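Home Storage and Household Care, Unit 4
Handout: Soft things, bags, and the walls around a table

Okay, so last time we left off in the middle of the closet discussion and I said I'd write up the part we rushed through. This is that write-up, plus the material for the bagging session. Read it before you come in. It's long, I know, but a good half of it is me talking the way I talk in class, so it goes fast.

Bring to the session: one thing you'd normally fold (a throw, a scarf, a baby blanket, whatever), one clear zip-top bag big enough for it, and a paper bag you were going to recycle anyway. If you don't own big zip-tops, I have a box of the Jomar ones and you can take 2.

Part 1. Start with the table

I'm going to keep saying this until you're sick of it - the table comes first. Before you fold a single thing, decide what the middle of the table is for. In this unit it's for the bag and the thing going into the bag. Everything else gets moved to the back or up on the wall.

When I started teaching this class I let people pile the whole load in front of them and work down through it. What happened is that they'd fold the top item beautifully, run out of flat space, and set it down on top of the unfolded stuff. Then it slid. Then they folded it again. I watched one group fold the same throw so many times I started feeling sorry for it.

So, zones. I use three of them. The middle is the work zone. The back edge is for things that are waiting, like gloves, a vase, or the next blanket. The walls, if your table is in a corner or a nook, are for things that live there permanently.

A nook really is a nice place to fold, by the way! You get surfaces on the sides you'd never have at a kitchen island, and stuff can't drop off the back.

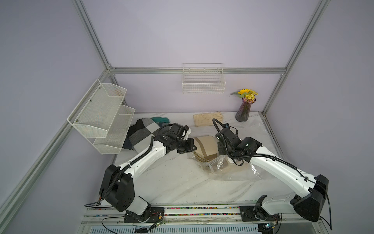 Wall storage is the piece most people skip, and I get it, it means getting out the screwdriver. But a wire shelf or a hanging basket above the work surface changes how you use the table. Think about what's normally sitting on yours right now. Labels, tape, a marker, scissors, the little packets that come in shoe boxes. All of it is small and all of it sits exactly where you want to lay a blanket flat. Put it up on the wall and you've got your table back.

A few notes on choosing, which I promised the people in the back row:

Wire over solid, for me. You can see what's in it from below, and lint drops through so you don't have to wipe it out. The downside is that skinny things poke through the gaps. Pens are the worst. Stick them in a cup first and put the cup in the basket.

Angled fronts are good for things you grab a lot. Flat-bottomed baskets are better for anything that rolls.

Leave them empty for the first week. Yes, really. Work at the table, notice what you keep reaching for, and give the basket to that. If you fill it on day one you'll fill it with whatever was closest, and then it becomes a junk drawer with holes.

Hang the lowest shelf high enough that a bunched-up blanket fits underneath. I put one up too low at home and had to take it down and patch the wall, and the patch still shows.

Part 2. Which bag for what

This is the part that was on the slide I skipped.

Clear zip-top bags. Good for clean, fully dry textiles you want to find again. The whole point is that you can see what's in there. They wrinkle, and a big one that's been used a few times never lies flat again, and that's fine. Check the seal by running your fingers along it twice. If there's a spot that won't catch, demote the bag to toys or craft supplies.

Kraft paper bags. Good for things that need to breathe, for short-term sorting, and for grouping little items so they don't wander around inside a bigger bag. Paper inside plastic is a perfectly good combination for, say, a set of napkins and the rings that go with them. It keeps the small pieces together and gives you something to write on. It isn't good for anything with the slightest bit of damp in it, and paper goes limp fast if you're wrong about the damp.

Vacuum bags. I'm not a fan for wool or anything fuzzy. They're great for a spare comforter when you have no space at all. The Bultitz kind I used for my own guest bedding held up okay, but the pile on one throw never came back the way it was, and I've held a grudge ever since.

Cotton bags and old pillowcases. My favorite for long storage. You can't see through them, so you need a label, and the label has to be on the outside. You'd think I wouldn't need to write that down.

Part 3. Getting a blanket into a bag without losing your temper

You'll practice this, so I'm only giving you the outline, and then you'll find your own way of doing it.

Lay the bag down first, flat, with the opening facing the hand you use most. Open it all the way. People try to open it a little at a time as they feed the cloth in, and the plastic clings to everything and you end up wearing it.

Fold the cloth to a little narrower than the opening. If it's a checked or striped fabric you're in luck, because you can fold along the lines and it comes out square without measuring anything. With a plain fuzzy throw you're guessing, so go by the corners. Match two corners, hold them, smooth away from them with the other hand.

Then it's one hand for the bag and one for the cloth. Hold down the bottom lip of the opening, and slide the folded end in first so the loose edges trail behind. If you go loose edges first they catch on the lip and the whole thing opens up like an accordion. Push from the back of the stack, not the top. When it's about halfway in, stop and pull the bag toward you over the cloth instead of pushing the cloth any farther. This one move fixes most of the trouble I see.

Press the air out with your forearm, starting at the closed end. Zip. Run your fingers over the seal.

If the first try goes in crooked, leave it for a minute and look at it. Crooked is fine if the seal closes. I spend a lot of this session telling people to stop fixing bags that were already done.

Fuzzy blankets deserve their own paragraph. They grab. They grab the plastic, they grab each other, and they pick up every crumb on the table. Do them last, keep them toward the back while you're working on smoother stuff, and wipe the table in between. Shake them out first (outside, please, my allergies thank you). And don't press them too flat, leave a bit of air in with them.

On sharing the table: we work in pairs and there's always a question about who does what. One steadies, one slides. Swap after every item. If you're both sliding, you're folding two different blankets on one table and it'll get crowded quick.

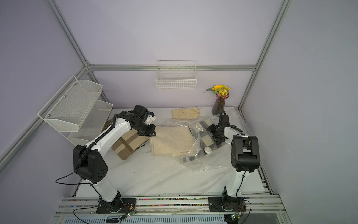
Cairns wrote on the feedback sheet after the September section: I did the steadying for the whole hour and figured I'd gotten the easy job, but when I tried it alone at home I couldn't do any of it, the bag followed the blanket right across the table. I ended up putting a heavy cookbook on the bottom lip. Is that cheating? Also I'd like more time on the fuzzy ones and less on napkins.

No, it's not cheating, I've used a full water pitcher. A book is better. Anything with some weight and a smooth bottom works, just keep it off the zipper track. And point taken about the napkins. I've cut that section down and moved the time over to throws, so the practice hour now has roughly 90 minutes of stuff in it and we'll see how far we get.

Part 4. Gloves, flowers, and other things that drift onto the table

Gloves. Work gloves and rubber gloves don't belong in the same pile, even if they all ended up on the table on the same afternoon. Cotton ones can go in with a regular wash and then lie flat to dry. Don't ball them together the way you would socks, it stretches out the cuffs. Rubber gloves get rinsed, turned inside out, dried, and turned back. Store them open, not folded, or they stick to themselves and crack along the crease.

Flowers. Somebody always asks why I let a vase stay out while we're working with textiles, and the answer is that I like flowers and it's my class! But do be careful. Put it toward the back, on the side away from your sliding hand, and pick a vase with a decent base. Sunflowers are top-heavy, they look wonderful and they lean. If you're drying flowers or using fabric ones, keep them clear of fuzzy throws either way, those throws collect bits of everything.

Labels. Content, size, and where it came from, in that order. "Checked throw, twin, hall closet." Skip the poetry. I once found a bag of mine marked "nice ones" and I still don't know what I meant.

For the practice log

Write up 3 items you bagged at home. For each, tell me the fabric, the bag you picked, and what you'd do differently. A few sentences each is plenty. A messy honest log gets more out of me than a tidy one, I have much more to say about the ones that went badly.

If you missed the closet walk-through, the Fandby shelf diagram is in the folder with the Unit 3 readings. You'll want it for the shelf-spacing part of the log.

Logs are due Dec 10, 2018, on paper or by email. Please return any borrowed zip-tops you haven't used to the Jomar box by the door.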